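Equipment notes | Table tennis | Storage and care

Paddle cases: storing a racket between sessions

Orstead Table Tennis Newsletter, Feb 9, 2023

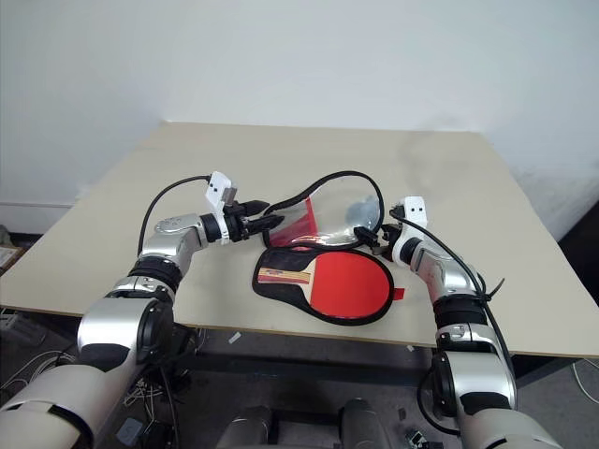
Case construction

Zippered cases fall into two groups. The first is a flat sleeve, open at the handle end, with a zipper along one side. The second is a shaped case that opens like a book, with a rim that follows the outline of the blade and a flap that closes over it. A clear plastic flap lets the owner check which paddle is inside without opening the zipper. The club shelf at Ovside currently holds both kinds, and the shaped ones have lasted longer.

The usual point of failure is the zipper where it turns the corner near the handle. Pulling the slider while the flap is under tension spreads the teeth at that corner. Hold the flap flat against the rim with one hand and move the slider with the other. If the slider catches, back it up a short distance and try again. Graphite from a soft pencil, rubbed on the teeth, is sufficient lubrication. Oil is not suitable, as it migrates to the rubber.

Inserting the paddle

Open the zipper along its full length and fold the flap back before putting the paddle in. Lower the blade into the rim first, then the handle. Sliding the blade under a half-open flap drags the edge tape across the teeth, and most of the lifted edge tape on the club paddles is at that spot.

Clear flaps and rubber

Clear plastic should not rest directly on a tacky rubber for long periods. Some soft plastics contain plasticizers that transfer to the rubber sheet and leave a dull patch. A protective film between the two prevents this. Cut the film to the blade outline and press it down from the center outward. Adhesive film is intended for tacky rubbers, non-adhesive film for everything else.

Cleaning before storage

Wipe the rubber with a damp sponge in one direction, from handle to tip, and leave it to air dry before closing the case. A closed case holds moisture against the wood. Handles with a printed label should be wiped with a dry cloth only; the label edges lift when soaked.

Temperature

Do not leave a case in a parked car. The glue layer softens in heat and the sheet can shrink back from the edge of the blade. After the August open at Leinonen, 2 club paddles had to be reglued for this reason.

Shelf stock

The inventory stands at 387 items, of which around 300 are balls. Paddles go back in the case they came from. The Sendar cases are slightly narrower at the handle and will not close over a flared grip.

Comments (3)

backhandblock: Does the pencil trick work on plastic zippers too? Mine is molded, not metal.

looptable: Yes, same method. Brush off the excess or it marks the lining.

pips_out: I use baking parchment instead of film on a non-tacky sheet. Two seasons, no dull patches so far.

© Orstead Table Tennis Newsletter | Contact the editor | Back to top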